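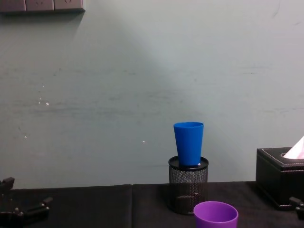

Do the tower before you do anything else, a reader told me under last year's post, and save the pump hall for when your knees have given up. I followed that advice to the letter and I'm passing it on. The old Gurbridge waterworks opens to the public once a year, in September, and if you get there when the gates open at ten you can be at the top of the water tower before the line has reached the door.

It's 306 steps. The first stretch is wide stone and very civilized, then it narrows into an iron spiral that rings under your feet, and then you pop out through a hatch onto the walkway around the tank and there is the whole valley! Luralville off to the east with its two church spires, the canal, the gravel pits, and on the far side the line of poplars that marks where the first supply main was buried. I had driven along that road for years thinking the trees were there for shade.

The tank itself is riveted iron plate, painted inside and out. You can lean in at the inspection door and say something and your voice comes back to you a good while later, lower than it went in. Every child on the walkway was doing this and so were most of the parents. So was I.

Back on the ground I went over to the pump hall, which is the part I'd really come for. There are two engines, both made by Wernen, and one of them was in steam. I don't have much of an engineering vocabulary, so bear with me — the beam goes over, the flywheel comes around, and the whole floor gives a kind of soft push upward each time. It is much quieter than you'd expect. You can hold a normal conversation next to it, and people did, mostly about how quiet it was. The brass oil cups along the top rail are filled by hand from a long-spouted can, and they let you follow the oiler up the side stairs in small groups to watch. Wear flat shoes for this. The floor plates are polished and the stair treads are worn into little dishes.

The second engine is partly taken down while its main bearing is relined, and I almost liked it better. With the casing off you can see straight through to the crank, and the parts are laid out on the floor along the wall, all tagged. The tags are handwritten and some of them have question marks on them.

After that, the filter beds. These are outside, a five-minute walk along the bank, and a lot of people skipped them. Please don't! Slow sand filtration sounds like nothing much until you stand at the edge and hear how it works: the sand does less of the job than the thin living skin on top of it, and when that gets too thick it has to be scraped off by hand and the bed started over. At its height the works sent out 1,000 gallons a minute, all of it through that green fuzz. There were dragonflies everywhere, and a heron on the outlet wall who did not care about any of us.

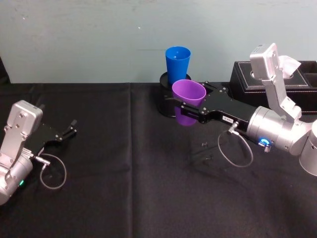 Black cloth against the blue-gray wall, Gurbridge open day.

Lunch was from the Tully van, parked by the old coal store. I had the lamb flatbread with pickled cabbage and would have it again. They ran out of lemonade a little after one. There's a tap by the gatehouse that runs from the works' own borehole, very cold and faintly metallic, and I went back to it twice.

I finished with the map room upstairs in the office building, where the original survey sheets are kept in shallow drawers. You ask for a street and they pull the sheet. Roughly 550 of them survive, inked on linen, with every valve marked in red. I found my grandmother's street in Luralville and the valve that is still under the iron lid outside her old front gate — I used to jump on that lid to hear it clank.

Practical things. Entry is 5 dollars, cash at the gate, and it covers the tower. Parking is in the field on the Luralville side and gets soft after rain. The tower closes at three and the engine stops at four. Small children can't go up the iron spiral, but they can go in the pump hall if you keep hold of them. The bus stop is at the bottom of the hill and the last one back leaves at 5:20.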